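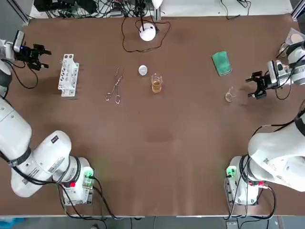
Page 11

Setting Out the Bench

Okay, you've got your table and you've got your box of lab stuff, and I bet you want to start right away. Give me ten minutes first! I've set up this table more times than I can remember for the Nalia home lab course, and the layout matters more than I thought it would back when I started.

1. Clear the tabletop and wipe it down with a damp cloth. Let it dry all the way (I used to skip the drying part and my labels paid for it).

2. Put your lab items along the far half of the table, in a loose row. It doesn't have to be straight. You only want to be able to reach any one thing without knocking into its neighbor.

3. Leave the near half alone for now. You'll need it for your notebook and for whatever you're working on in section 12.

4. Tall things go toward the middle of the row, short things toward the ends. If you're left-handed, like me, try it for a day and then swap whatever bugs you.

5. Run your cables off the front edge and down to the floor, then check that you can pull your chair in without rolling over them.

CAUTION: Don't put glass within a hand's width of any edge. I lost a very nice 330 ml beaker that way last November and I'm still a little sore about it.

NOTE: A brown top hides coffee rings really well - and it hides spills just as well. If you're pouring anything clear, put a white paper towel underneath first.

6. Stand where you'll be working and reach for each item once. Anything you have to stretch for, move closer. Then write the layout on the inside cover of your notebook, so you can put it all back the same way next time.

Comments (3)

Minttu Tuominen
Does the towel trick work with a black top too? Mine's from Lahtinen and it shows every speck of dust.

Wanda Oyelaran
Yes, same towel! I buy the 28-roll pack and it lasts me forever.

Skamari
step 4 is backwards for me, tall stuff in the middle blocks my light. put it on the ends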